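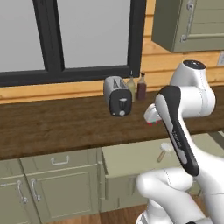
Simulated kitchen with the arm over the counter and one drawer open.

Search this site Go

Checking a drawer policy with randomized resets

In this tutorial I show how we test a drawer policy in simulation before we trust its score. The method comes from Noeline Tapsell, and I use it now for all my kitchen tasks in Kindura.

Step 1. Fix the task. Write one sentence for success. Ours is: "the drawer is closed and the brush is still inside." Do not change this sentence after you see results.

Step 2. Choose what will vary. We change the start pose of the arm, how far the drawer is open, and the angle of the brush. The toaster and the two bottles keep their places in the first round — they are only background for now.

Step 3. Make the resets. Generate 158 start states from one seed and save them to a file. Every policy must run on the same file, otherwise you compare luck.

Step 4. Look at the states by eye. I found 6 where the brush handle went through the drawer wall. Remove such states and write down their numbers.

Step 5. Run each policy with 4 training seeds. Report the result of every seed, also the bad one. In our last test the weakest seed was 11 points under the best, and the mean did hide this.

Step 6. Now move the toaster and the bottles, and repeat. If the score drops a lot, the policy probably uses them as landmarks. Add this variation to the training data and start again from Step 5.

Tatiana Bednárik

Related
Saving and loading scene states in Kindura
How to write a success check
Camera settings for Lameo
Gripper contact problems, part 2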